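Bench Notes: shoes, jaws and two arms that don't agree

Quick one this month, we're behind on everything and the April mailing should have gone out already. Bench is still up so I'm writing this next to it.

For anyone who missed the last issue. We've got a pair of small printed arms clamped to the front of the desk, hobby servos, nothing fancy. The job we set ourselves was a shoe out of a shoebox. Black dress shoe, lace-ups, shiny. Pick it up with both arms, get it clear of the cardboard, put it down again on the mat without dropping it. Sounds easy. We've been at it since the winter and it is not easy.

What we wanted to know: is the trouble the jaws, the controller or the camera. Everyone at Truststead had a theory and they were all different. So we stopped arguing and swapped one thing at a time. Same shoe, same box, same mat, same spot on the desk. 413 logged tries all told, counting the ones where we'd left a servo unplugged (those are in the log too, marked as ours).

Jaws first

Three sets of tips. The stock ones that come with the print files, a long narrow set we call the Colby tips, and a set with a soft pad glued on.

The stock tips slide. On a matte box or a block of foam they're fine. On polished leather they close, look good for a second, and then the heel drops out. Closing harder doesn't fix it. We turned the grip force up in steps and all we got was hot servos and a small dent in the heel counter.

Colby tips are better than I expected. They're narrow so they get down between the shoe and the wall of the box, where the stock ones bump the cardboard and shove the whole box across the mat. Downside is they flex. You can see the point bend when the weight comes on, and then whatever the controller thinks the width is, it's wrong.

Soft pads grip best by a mile. Also the ones that wear out. First pair peeled after maybe a day of running, second pair we used a different glue and they're still on. They are thick though, so you lose opening width, and with the box in the way you need all the width you can get.
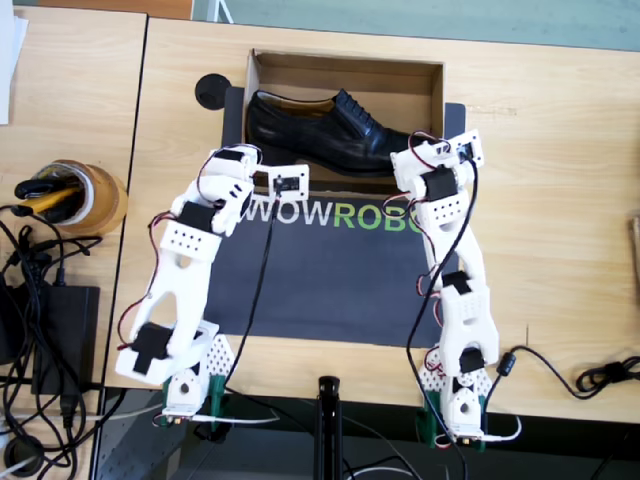 Where you grab matters more than what you grab with. Toe and heel together is the grip that lifts. If one arm goes for the laces the shoe rolls and you lose it. If both go for the middle they hit each other, which we've now done enough times that there's a fresh link on the printer as I type.

Heel side is the harder one. The toe is low and smooth and a tip can find it from almost any angle. The heel has a hard edge, and if you come in a little too high the tip rides up over it and ends up inside the shoe. Half of our failures on the Colby tips were that exact thing. Coming in lower fixed most of it, but lower means closer to the cardboard, so back to the bumping problem. You pick which one you'd rather have.

Controllers

Two of them. The board that came in the kit, and the Zeng board, which a couple of readers wrote in about after the winter issue (thank you, sorry for the slow replies).

The kit board is OK for one arm. With two it gets behind. Tell both arms to close at the same time and the right one goes late, not by much, but the shoe gets nudged toward the late side before the second jaw lands. We had been blaming the jaws for that for weeks. It was the board.

Zeng board runs both arms in step, near enough that we couldn't see a gap by eye. Setup was a pain. The guide skips the step where you give each servo its own ID, and if you plug them all in with the same ID they all move at once, which is exciting on a crowded desk. Do them one at a time. Write the number on a bit of tape on each servo. We didn't and had to redo it.

One other thing, it forgets its limits if you cut the power before it's done saving. Wait for the light to go steady. We lost a Saturday to that.

Scores, same jaws (soft pads) on both boards, 200 tries each. The other 13 were the unplugged servo ones, they don't count toward either.

Kit board: clean lifts on fewer than half.
Zeng board: clean lifts on most of them, and the misses were mostly the heel thing above.

I'm not putting exact percentages in because we changed how we called a "clean" lift partway thru, and I don't want someone quoting a number at me in the fall. The log has both ways of scoring if you want it.

Cameras

Less to say. We tried one camera looking straight down, one out front on a stand, and a little one on the gripper itself.

Straight down is the best single view for lining up on the shoe and useless for height. You think the tip is beside the heel and it's two fingers above it. The front one gives you height but the near arm blocks it as soon as things get interesting. The gripper one is great right up to the last bit and then all it sees is black leather. Shiny black leather under a ceiling light is close to the worst thing you can point a cheap sensor at. Exposure hunts up and down, the edges vanish, and the controller starts chasing a reflection.

What helped: fixed exposure. Turn off auto everything. Then turn down the light over the desk and let the rest of the room do the work. That got us more than any change of camera did.

If you can only have one, take the overhead. If you can have two, overhead plus gripper. The front one we'd skip.

Cables

Putting this in because it cost us more time than any of the above. Every wire you add to a gripper is a wire that catches. Leave slack at the elbow and less at the wrist. A cable that hangs down in front of the arm will get under the jaw sooner or later. Ours did, and the arm pulled its own plug out mid lift. Tie it back to the links, not to the servo case, the case gets warm and the ties go soft.

And clamps. Tighten them every morning. They creep. We lost a good stretch of runs to a left base that had turned by a hair, everything on that side landing short, and we were deep in the software looking for it.

Things we'd tell you if you're about to try the same

1. Tape an outline of the box on the mat before you start. If the box has moved, stop and put it back. Don't run "just one more" with it crooked.

2. Run 20 tries before you change anything. We kept changing stuff after three or four bad ones and learned nothing from it.

3. Set your start pose with the shoe in place and both tips clear of it, one by the heel and one by the toe. Same height on both sides if you can manage it. Save that pose with a name you'll recognize, ours is called "new_new_final" and I regret it.

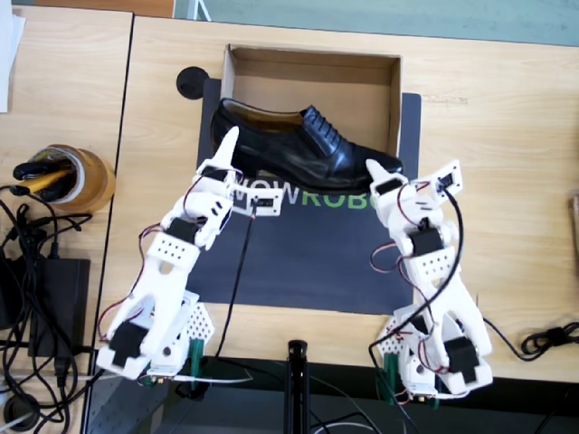 4. Slow the last bit of the approach way down. Fast is fine up to there.

5. Log the failures with a word or two. "Slipped heel" is enough. A plain fail tells you nothing a week later.

6. Keep spare gears. The wrist servo goes first, then the one that closes the jaw.

What's next

The Pronduscombe group wants to borrow our log and run the same test with a running shoe, so mesh and foam instead of leather. My guess is the stock tips do fine there and we'll all feel silly about the pads. They've asked for the settings files too, which I'll clean up and send once I've figured out which ones are current.

We're also going to try mixed jaws, Colby tip on the toe and soft pad on the heel. Seems obvious writing it down. Nobody had the spare parts on the bench at the same time till now.

After that the plan is a pair. Two shoes, one box, heel to toe like they come from the store. There's a lot less room in there and I expect the first 300 tries to be ugly.

If you've got a glue that holds a soft pad on printed plastic for longer than a week, please write in. Same if you've run the Zeng board with more than two arms, we've had one question about that and I had no answer. Log and tip files go to anybody who asks, just say which version of the arm you have becuase the mounting holes changed.

Next issue should have the mixed jaw results, assuming the printer behaves.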